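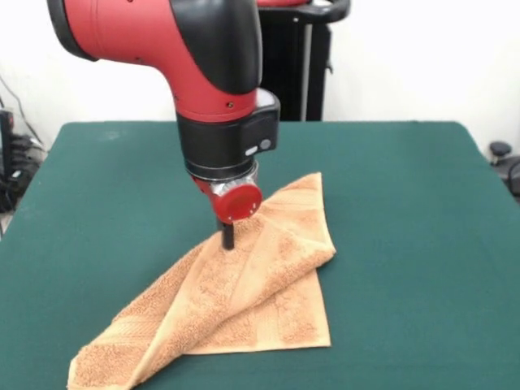 **Towel folding operator, Osunel laundry, Pimutden**

Osunel is looking for two people for the folding hall. Since August a robot arm does part of the towel work, and the job has changed. You will fold less by hand and more often you will prepare the towels, watch the arm and correct a fold when it goes wrong. Sheets and uniforms stay manual.

No technical school is needed. We teach you on the Mender line during 80 paid hours. Present folders keep their contracts and their pay.

Shift starts at 6 a.m. Please write some lines about your last work, with reference 1843, to the Osunel office, Nam Street 472.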